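Cuaderno de taller, sala de montaje
Mayo, entrada de la tarde
Proyecto: Purkusine (largometraje, drama bélico)

Hoy ha tocado cerrar la conformación de la bobina 2 y preparar el material para el tráiler. Lo apunto todo seguido para que quien entre por la mañana no tenga que preguntar.

El montaje bloqueado llegó de Drerkance a las 9:40, con la EDL, el AAF y un vídeo de referencia con código de tiempo incrustado. La EDL venía a 25 y el proyecto está a 24. Pedí otra y la mandaron antes de comer. La segunda cuadra con la referencia desde el primer fotograma hasta el último corte de la escena del dique. A partir de ahí hay un desfase de un fotograma que se arrastra hasta el final de la bobina. Lo he localizado en un fundido encadenado: en la referencia dura 24 fotogramas y en la lista pone 23. Corregido a mano y anotado en la hoja de cambios.

La bobina 1 sigue como estaba. No tocarla.

Recuento de planos de la película completa según la lista nueva: 2.834 eventos, contando los rótulos. Muchos son de la secuencia del desembarco, donde hay planos de seis y siete fotogramas. En esa parte conviene conformar con asas de 30, porque las de 12 que pusimos al principio se quedaron cortas en cuanto Drerkance pidió alargar dos planos del bote. He cambiado el ajuste en la plantilla y he vuelto a extraer el material de cámara.

La extracción tardó más de lo previsto. Tres clips no aparecían por nombre: los de la segunda unidad, que se renombraron en rodaje y conservan el nombre antiguo en los metadatos. Los enlacé por código de tiempo y comprobé el inicio y el final de cada uno contra la referencia. Están bien. Falta pasar los nombres nuevos a la base de datos para que no vuelva a ocurrir en la bobina 3.

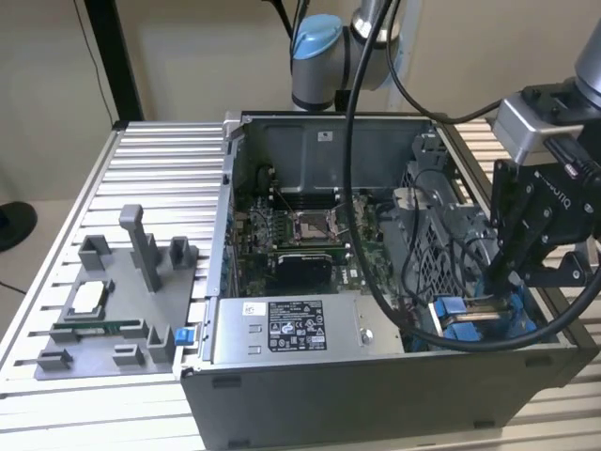

Tráiler. La distribuidora, Harms, quiere dos versiones: una larga para salas y otra de 30 segundos para redes. La larga arranca con el plano de la isla inundada y la voz de la chica leyendo la carta, sin música hasta el corte a negro. La corta no tiene tiempo para eso y entra directamente con la columna cruzando el pueblo. En la corta el título aparece demasiado pronto, a mi juicio. Lo he dejado donde lo pidieron y he guardado una alternativa con el título al final, en la misma carpeta, con el sufijo B.

Para los dos tráileres hace falta quitar el plano del hospital. Harms cree que complica la calificación por edades y prefiere no arriesgar. Lo he sustituido por el contraplano de la ventana, que tiene la misma luz y no rompe el raccord de movimiento. El color de ese contraplano está sin igualar, se nota algo más frío que los vecinos. Pendiente.

Rótulos: la versión española llega con los nombres de los lugares en neerlandés y la inglesa los traduce a medias. Hay que decidir un criterio antes de generar las cartelas. Yo los dejaría en el idioma original en todas las versiones. He escrito a Drerkance y no han contestado todavía.

Sonido. Dirkar entregó las premezclas de la bobina 2 en 5.1 y una reducción a estéreo. La 5.1 está en sincronía. En la estéreo falta el pitido de cola, así que solo la he podido comprobar por el arranque y por la puerta del granero, que es un golpe seco y sirve de referencia. Parece correcta, pero he pedido que la reexporten con el pitido. Además, en la escena de la radio el diálogo de fondo queda tapado por la lluvia. No es cosa nuestra, lo comento por si sale en el pase.

Prueba de proyección: hecha entera, bobinas 1 y 2 seguidas. Cosas vistas:

Paso del tren, salto de luz entre el segundo y el tercer plano. Es de cámara. Avisar a color.
Escena de la cocina, sombra de la pértiga arriba a la derecha durante medio segundo. Se puede reencuadrar un poco sin perder las manos.
Último plano de la bobina 2, los subtítulos se quedan colgados sobre el negro. Recortar la salida.
Cambio de bobina limpio.

Copias: el proyecto y las listas están guardados en el volumen principal y en el de respaldo. El material extraído, de momento, solo en el principal. La copia al respaldo quedó lanzada a las 18:15 con verificación. Mirar el informe antes de borrar la extracción antigua.

Para mañana:
Igualar el contraplano de la ventana.
Nombres nuevos de la segunda unidad en la base de datos.
Criterio de rótulos, insistir a Drerkance.
Estéreo con pitido, Dirkar.
Empezar la bobina 3 si llega la lista antes de las 12.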